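액세서리 정리, 로봇한테 맡길 일인가? 폴트홀름 공개 시연 다녀와서

살림 팁 코너에 로봇 얘기를 쓰게 될 줄은 몰랐습니다. 11월에 폴트홀름(Poltholm)에서 하는 가정용 정리 로봇 공개일에 다녀왔어요. 신청자가 663명이라고 안내문에 크게 적혀 있던데, 제가 들어간 오후 2시 조는 의자가 꽤 남았습니다.

진행은 스테인 코스터르(Stijn Koster)라는 분이 했습니다. 말씀은 시원시원하게 잘하시더군요. 엔데델(Endedel)이라는 정리 프로그램이 사람 손놀림을 2,534번 보고 배웠고, 앞으로 집 안의 자잘한 물건은 전부 맡길 수 있을 거라고요. 전부라니, 우리 집 서랍을 보고도 그 말이 나올지 모르겠습니다. 수건 개기는 그럭저럭 볼만했는데 저는 수건 개는 게 힘들어서 로봇을 찾아본 적은 없거든요. 제가 궁금했던 건 목걸이와 귀걸이 쪽이었습니다.

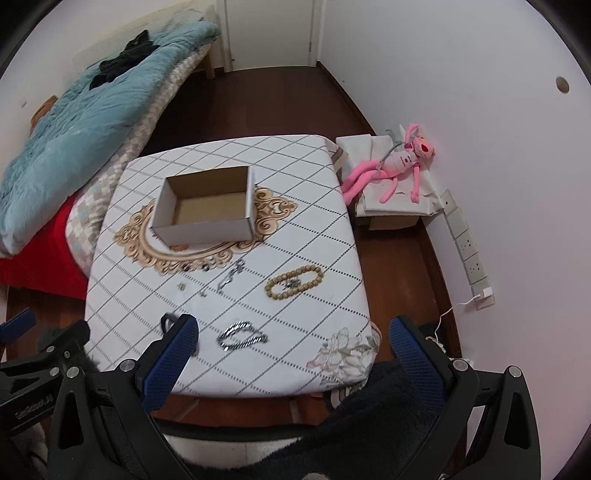
스툴 위에 늘어놓은 액세서리와 뚜껑 없는 빈 상자. 앞쪽 파란 패드가 달린 것이 집게입니다.

물건을 이렇게 넓게 펼쳐 놓는 건 저도 찬성입니다. 다만 나무 구슬 팔찌나 뱅글은 누가 집어도 집습니다. 문제는 작은 귀걸이와 가는 체인이지요. 못 집으면 어떻게 하느냐고 물었더니 "다시 시도합니다"라는 답이 돌아왔고, 몇 번까지 다시 하느냐는 질문에는 다음 순서로 넘어가 버렸습니다. 체인이 엉켰을 때 푸는 것도 되느냐고 옆자리 분이 물으셨는데 그건 개발 중이랍니다. 가격도 아직 미정이고요.

그래서 결국 손으로 하는 방법을 적습니다. 저는 한 번 정리하는 데 대략 7분 걸립니다.

1. 바닥이 환한 곳에 전부 쏟지 말고 하나씩 놓으세요. 무늬가 요란한 천 위에서는 귀걸이 침이 잘 안 보입니다. 무지 수건 한 장이면 충분해요.

2. 귀걸이부터 치웁니다. 짝이 있는 것은 단추 구멍에 끼우거나 두꺼운 종이에 꽂고, 짝 없는 것은 따로 작은 봉투에 모아 둡니다. 한 달 지나도 짝이 안 나오면 저는 보냅니다.

3. 가는 목걸이는 잠금장치를 채운 다음 빨대에 한쪽을 통과시켜 둡니다. 이미 엉킨 것은 잡아당기지 말고 평평한 데 놓고 바늘 두 개로 매듭을 살살 벌리세요. 베이비파우더를 조금 묻히면 낫다고들 하는데 저는 차이를 잘 모르겠습니다.

4. 머리끈은 액세서리 상자에 넣지 마세요. 체인이 걸려서 같이 딸려 나옵니다. 욕실 고리에 거는 게 제일 편했어요.

5. 상자는 칸 없는 것 하나로 버티지 말고 달걀판이나 얼음 틀을 잘라 넣으세요. 시연장 입구에서 쿠스터(Kuster) 칸막이 상자를 팔던데, 얼음 틀로도 똑같이 됩니다.

나올 때 설문지에 로봇을 사겠느냐는 칸이 있길래 '아니오'에 표시하고, 이유 칸에는 귀걸이라고 썼습니다. 다음 시연은 예르크스카(Jerkska)에서 한다는데 체인 푸는 걸 보여 준다고 하면 그때 다시 가 보겠습니다.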